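Dark red top keeps bleeding in the wash

Kavitha Marar
I have a long-sleeved patterned top, dark red with some navy in it, and every time I wash it the water goes pink. It has been through the machine two times on cold and it still bleeds. The label only says to wash separately. Do I keep rinsing until it stops, or is there something I can add? I would like to be able to wash it with other clothes.

Sowmya Ramasamy
Salt or vinegar won't set modern dye, whatever people say. Soak it in cool water with a little detergent, change the water, and repeat until it stays clear. Dye fixative from a craft store helps on cotton – check the fiber first, as it does very little for polyester. Until then keep it away from anything pale.

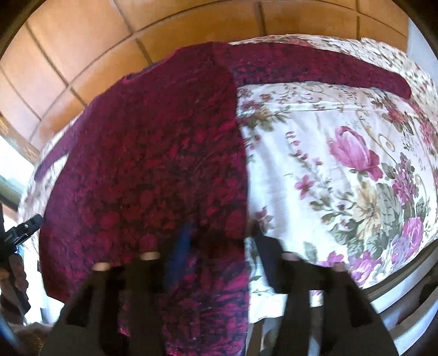
Clendstead, April

Mohandas Iyengar
I had the same trouble with a maroon one. I used a color catcher sheet each time and dried it flat, inside out, out of the sun. After a few washes the sheet came out nearly white. Mine was cotton and I paid 226 for it, so I was not going to throw it out. Don't leave it sitting damp in the basket – that is how I got a pink collar on a good shirt.

Océane Leclerc
Just wash it with your jeans. Works for me.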